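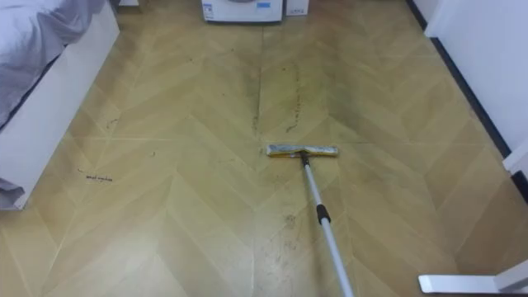
Lumengate replied that a floor is a floor, and that a mopping kit which has passed on one should be expected to pass on the next. We had asked which surfaces the kit was tested on before it went on sale, and we take this to be the answer.

Figure 3. Mopping task, bedroom condition. Flat mop on herringbone planks, with dark debris in two streaks ahead of the mop head and a short cluster toward the bed.

4.2 The bedroom condition

The Flotetti kit is sold at $399 and consists of a pole clamp, a wrist adapter, a license for the stroke planner and a booklet. The robot is extra, as is the mop. The booklet describes setup as "a pleasant afternoon," and for the kitchen condition (Section 4.1) we have no quarrel with that. The bedroom took longer. The planner asks the user to draw a rectangle on a floor map and then fills that rectangle with parallel strokes, and a bedroom is mostly a list of reasons why the rectangle is smaller than one hoped.

In the layout of Figure 3 the open floor is a strip between a white bed frame on one side and a wall with a dark baseboard on the other, with an appliance and a small box standing at the far end. Bedding hangs slightly over the edge of the frame. The planner has no notion of bedding. Its map knows hard obstacles and free floor, and anything soft is filed under one or the other according to height, a rule that the booklet mentions on its last page, under "Tips."

We ran 56 trials in this condition. Each trial started with the mop head flat on the floor and the stroke direction set along the length of the room. A trial ended when the planner declared the floor clean, when the operator pressed stop, or at the time limit of 60 seconds per stroke set. The planner declares the floor clean when it has finished its strokes. It does not look. We mention this early since two of the authors spent most of a morning trying to find the setting that makes it look.

Scoring was done by a person with a printed grid, who marked each cell as clean, partly clean or untouched. Cells under the bedding overhang were scored separately. Dry debris and smudges were also kept apart, as the kit's sales page promises "lift and shine" and we wished to be fair to both verbs.

Three kinds of trouble came up often enough to name.

Pushing. A flat mop that meets a line of crumbs head on will carry part of it forward, and the planner's long strokes give it plenty of room to do so. Debris was delivered to the far end of the strip, where the planner keeps a safety margin from obstacles and will not go. The margin can be reduced in the settings to a value the booklet calls "brave." We were brave in the last block of trials, and the small box moved.

Seams. The herringbone pattern puts joints at an angle to the stroke. Debris lying along a joint often needed a second pass, which the planner treats as a new job, complete with a new rectangle.

Pole slip. The clamp holds the pole well. The pole, being telescopic, then shortens itself at the locking collar under load, and the kit goes on believing in the original length. Kuusisto sells a collar brace that cures this, and we used it from the second block onward — the clamp's own manual recommends a fixed pole, in a footnote.

Against the Joma kit, which plans shorter strokes and lifts the head between them, Flotetti was faster in every block and left more in the corners. Joma's software stopped to ask for confirmation up to 66 times in a single session, and the operator's comments on this are not reproduced. Readers choosing between the two on the strength of the bedroom condition alone should weigh how much they enjoy being consulted.

All trials used planner firmware from September 2018. A later release is said to handle overhangs. We have requested it twice and received the booklet.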